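Julho

Acordei antes das seis com o barulho do caminhão do gás e não dormi mais. Fiz café, abri a janela da cozinha e fiquei olhando a chuva miúda no telhado do vizinho. O joelho direito continua inchado. Passei a pomada e enfaixei, mas sem muita fé.

A Cecilia ligou às sete e meia para dizer que o ensaio de hoje seria na sala de baixo, pois a de cima está com goteira perto do piano. Respondi que tudo bem. A sala de baixo tem uma acústica ruim, seca, e as contraltos vão reclamar, eu entre elas. Faz 2 anos que canto nesse coro e ainda não houve um inverno sem goteira.

De manhã estudei o Momemia, que é como todos nós chamamos a peça nova, pelo nome que o Kwadwo deu ao arranjo. São 9 páginas. As quatro primeiras já sei de cor. Da quinta em diante a linha das contraltos fica presa entre duas notas por muito tempo e depois pula uma sexta sem aviso, no compasso 19 da segunda parte. Errei o salto todas as vezes em que pensei nele. Quando cantei lavando a louça, distraída, saiu certo. Repeti com a partitura na mão e errei de novo. Anotei a lápis: respirar antes, ouvir o tenor.

Depois tentei gravar a minha voz no telefone para conferir a afinação. Fico baixa nas notas longas, principalmente nas vogais fechadas. O "u" cai mais que todos. Já sabia disso, a Abena me disse na Páscoa, mas ouvir é pior. Apaguei a gravação e fiz outra com a boca mais aberta. Melhorou um pouco.

Almocei o resto do feijão com couve e um ovo. Lavei duas blusas. Paguei a conta da luz, que veio mais alta por causa do chuveiro. Preciso ligar para o Mawuli e perguntar se ele ainda tem o aquecedor pequeno que emprestou no ano passado, o quarto da frente está gelado e é onde eu estudo.

Às duas saí para ir à gráfica. Fiquei de buscar os programas do concerto, e a moça me mostrou a prova: tinham escrito meu nome na lista dos sopranos e esquecido o do Vignesh, que faz o solo do segundo número. Também trocaram a ordem das duas últimas peças. Corrigimos tudo no balcão, ela marcando de caneta vermelha. Ficaram de imprimir 200, em papel creme. Eu preferia o branco, que se lê melhor com luz fraca, mas o creme já estava pago. Ela prometeu para depois de amanhã. Duvido.
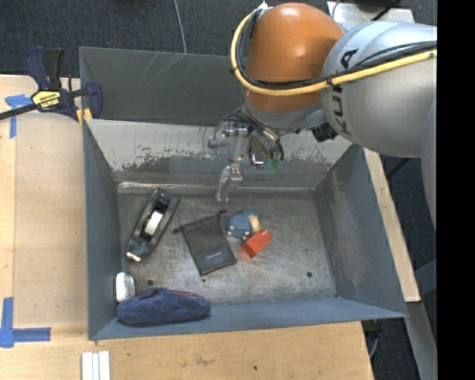
Braço da KUKA sobre a caixa de metal cinza.

Na volta passei na loja de tecidos para ver as echarpes. A Cecilia quer todas iguais, num verde escuro que ela viu numa foto de um coro de fora. O verde que existe na loja é mais para musgo. Pedi um retalho para levar ao ensaio. A vendedora cortou uma tira torta e não quis cobrar. O metro está caro e o tecido é daqueles que puxam fio na primeira pulseira. Continuo achando que cada uma podia usar a echarpe preta que já tem.

Cheguei ao ensaio dez minutos adiantada e ajudei a arrumar as cadeiras em meia-lua. Estava frio. Cantamos de casaco, o que não ajuda a respirar. O aquecimento foi longo, com aqueles exercícios de lábio que me dão cócegas no nariz. Depois passamos o Lamptey inteiro, sem parar, e foi bem. É a peça mais fácil do programa e também a que mais gosto de cantar, pelo trecho do meio, em que as vozes entram uma por cima da outra e por alguns compassos não se sabe de quem é a melodia.

O Momemia foi mal. Os tenores entraram cedo, as sopranos correram, e nós seguramos o andamento com tanta força que o Kwadwo mandou parar e perguntou se estávamos puxando uma carroça. Rimos, mas ele não estava brincando. Trabalhou só conosco por um bom tempo, batendo o pulso na estante com a ponta do lápis. Quando chegou o meu salto, acertei na primeira e errei na segunda. A Abena, ao meu lado, acertou nas duas. Ela disse que pensa na nota de cima desde o compasso anterior, quase como se já estivesse cantando. Vou experimentar amanhã.

O Vignesh cantou o solo de pé, lá no fundo, sem forçar. A voz dele está mais escura que no ano passado. Ficou bonito mesmo com aquela sala. No final ele pediu para subir meio tom e o Kwadwo disse não, depois disse que ia pensar.

Mostrei o retalho. A Cecilia levou até a lâmpada, virou de um lado e do outro e falou que era marrom. Não é marrom. Ficou decidido que ela mesma vai procurar o tecido até o fim do mês, o que para mim é um alívio. O retalho voltou na minha bolsa, talvez sirva para marcar a pasta das partituras.

Outra discussão foi sobre a viagem a Vallatberg. O convite é para cantar numa igreja pequena, em outubro, com alojamento em casa de família. O ônibus ainda não está resolvido. Há quem queira ir de carro e dividir a gasolina. Eu enjoo em carro na serra, então votei no ônibus, e disse o motivo, e o Mawuli ofereceu o banco da frente. Agradeci e mantive o voto. Aproveitei para perguntar do aquecedor. Ele tem, mas o fio está com mau contato — vai trocar antes de me trazer.

Voltei a pé com a Abena até a esquina da padaria. Ela anda preocupada com a mãe, que caiu no banheiro e agora não quer ficar sozinha nem quer companhia. Ofereci passar uma tarde com ela, levo o tricô. Abena disse que a mãe gosta de ouvir rádio alto e de opinar sobre tudo. Não me incomoda. Combinamos para a semana que vem, se o joelho deixar.

Em casa jantei sopa. O pão já estava duro, torrei com alho. Liguei para minha irmã e falamos do preço do aluguel dela e de uma panela que ela jura que ficou comigo. Procurei nos armários de baixo com o telefone no ombro. Achei uma tampa que não é de nenhuma panela minha, então é possível que ela tenha razão.

Antes de deitar tentei de novo o compasso difícil, bem baixo por causa da parede. Pensei na nota de cima, como a Abena ensinou. Três certas e uma quase. Depois fiquei rouca e parei. Tomei chá de gengibre, que arde e não sei se resolve.

Para amanhã: comprar pilhas, telefonar para a gráfica, tirar as blusas do varal se secarem, copiar as respirações do Kwadwo para a partitura limpa. Perguntar à Cecilia a que horas abre o salão no dia do concerto. Pomada no joelho de manhã e à noite.

A chuva voltou.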